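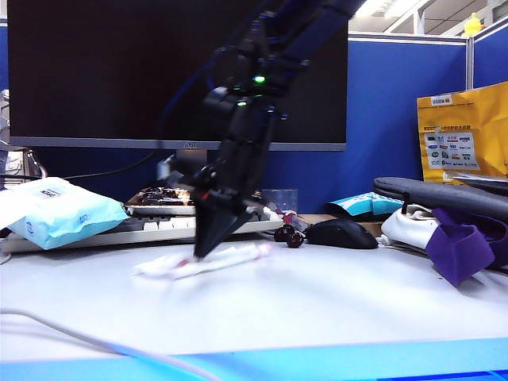
5 Sep 2023, Cullden apron, third sample

Washed it again. That makes 32 cycles on the same piece, and the fig print is still the fig print, so I owe In-ho a coffee. The olive ground has gone a shade toward pond. I quite like pond. The catalog copy says "deep olive," so one of them will have to change, and the copy is cheaper.

Shrinkage is all in the length. Width hasn't moved. The neck loop has gone the other way and now fits a horse. Asked Tretunton whether the loop tape comes from the same roll as the waist ties, and they said "same family." Wrote back asking what that means. No answer yet.

Pocket: bar tacks holding on the left, one thread lifting on the right. In-ho thinks it's the machine tension. I think it's the end of a Friday shift. Marking it down as tension.

Oven mitt (the Ryu one, matching print). Marius Căpraru wants the thicker batting, and he's right about the heat, but with the thicker batting you can't close your hand on anything narrower than a loaf pan. Tried picking up a muffin tin with it, full. We had muffins off the floor for lunch. Going back to the thinner batting with a second layer on the palm only, and he can argue with the muffins.

Stain test: turmeric won, as usual. Tomato came out. Beet came out of the olive and stayed in the white binding, where it looks almost deliberate.

Clinerero will quote at 1,000 or 2,000 and nothing in between. We have orders for 324. Storage is my office.

To do:
Loop tape, shorter by two fingers, before anyone sews another one
Ask for binding in any color except white
New care label, the current one says "tumble dry warmly"
Return In-ho's muffin tin, dent facing down

Fourth sample due in October. Batting swatches are in the drawer under the iron.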